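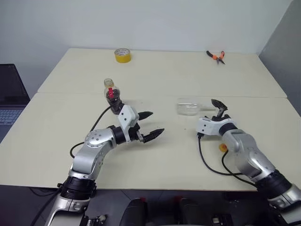
Re: Work tables in the back room, and what stays on them

To: Crabtree workshop list
Date: June 11, 2024

Replying to the whole list because three people wrote to me separately with the same questions. The earlier message is quoted in pieces so that everyone can follow.

> I came in to use the big work surface and the two tables had been
> pulled apart again. Are they supposed to be together or not? I don't
> mind either way but I'd like to know before I move them.

Together. We settled this in November, when the Feltham shelving went out and we got the floor space back. Most of what people do in there needs depth more than it needs two separate places to stand. Cutting Volemon board is the obvious case, because a full sheet hangs off a single table and the end drops just as you get to the last part of the cut.

If you need one table by itself, go ahead and pull it out, but put it back when you finish. Lift it. Dragging it has already taken the foot off one leg, and I have 4 spare feet left in the drawer. The long edges should meet with no step between them. If there is a step, turn the foot at the low corner until a ruler laid across the seam stops rocking. It takes a minute.

The seam itself will always be there. Please don't tape over it. Somebody did this over the winter and it took me most of an evening to get the glue off the edges. If you are doing something with small parts or powder, lay a sheet of paper over the join and throw the paper away afterward.

> Also, is the stuff on the far table anybody's? There was tape and a
> pair of pliers at the back. I left them where they were.

Leaving them was fine. The yellow tape and the pliers with the orange and black handles belong to the room. They live at the back of the far table, against the wall side, so they are out of the way of whatever is going on in front. I would like it to stay at those two things. When I started letting other items live there we ended up with a row of mugs, a stapler, two phone chargers and a box of screws that didn't fit anything we own.

On the tape: it is for marking and for holding work down for a short time. Leave the roll lying flat on its side. When it gets stood on its rim it goes off the back of the table and I find it under the radiator. It is fine on the table surface for a day. If you leave it down for a week it starts to lift the finish when it comes up, so pull it slowly and low if you find an old piece. If you use the last of the roll, new ones are in the Trurnis cabinet on the second shelf, and you should write it on the sheet inside the door. The price has gone up, but we bought a box at the old price and there are 28 rolls in it, so please don't bring in your own. The cheap kind leaves a residue.

On the pliers: they are for gripping and bending. They are not for cutting hardened wire and they are not a hammer. Close them before you put them down if you remember. I know they get left open, and the spring doesn't help. If they get stiff, one drop of oil at the joint, work them a few times, and wipe off what comes out. Wipe it well. Oil on a pale surface shows for a long time.

> What about the little plastic bottle? I wasn't sure if it was trash.

If a small clear bottle is on the near table, assume it is part of whatever someone is working on and don't throw it out. Don't drink from it either. I am asking people again to put a name and a date on any bottle they leave, even if it holds nothing but water. Unmarked bottles go on the windowsill by the door for 7 days and after that I empty and recycle them. The ones with the narrow necks fall over easily, so set them well in from the edge and away from where your sleeve is going to pass.

> Is there anything we should use to clean the tables? I used a kitchen
> spray and now I'm worried about it.

One time with kitchen spray won't have done anything. For regular cleaning use a damp cloth with a little dish soap, then a second cloth with plain water, then dry it. The surface is matte and it holds on to streaks if you let it dry by itself. For pencil, a white eraser works better than any liquid. For marker, a small amount of rubbing alcohol on a rag, and try it near a corner first. No scouring pads, green or otherwise. They leave a shiny patch and there is no way to make it matte again. The light cream color shows everything, which I used to complain about, but it does mean you can find a dropped screw.

Cut on a mat. The mats are hanging at the end of the cabinet. There are already two short knife lines in the near table and I would like it to stay at two.

> And could we move the gray partition back a bit? It feels tight on
> the right.

I would rather not for now. It is set at an angle so that people can get past on the other side with a cart, and if it goes back square it blocks the door to the storeroom. It is also what keeps things from rolling off that end of the far table. If you are working with long material, start from the left side and feed it that way. I have measured it and you gain almost nothing by moving the panel anyway.

The wall behind the tables is staying plain. There was a suggestion to put up a pegboard. I priced one at 300 dollars with hooks, and that is more than we have set aside for the room this year. Please don't stick things to the paint in the meantime, including with the yellow tape.

Two leftover items. The outlet under the near table is working again, so the extension cord can go back on its hook. And the lost ruler has been found. It was inside the roll of brown paper, in the end nobody had opened yet.

If I missed a question, reply to the list and not to me, please, so I only have to type the answer once.

Crabtree workshop, room desk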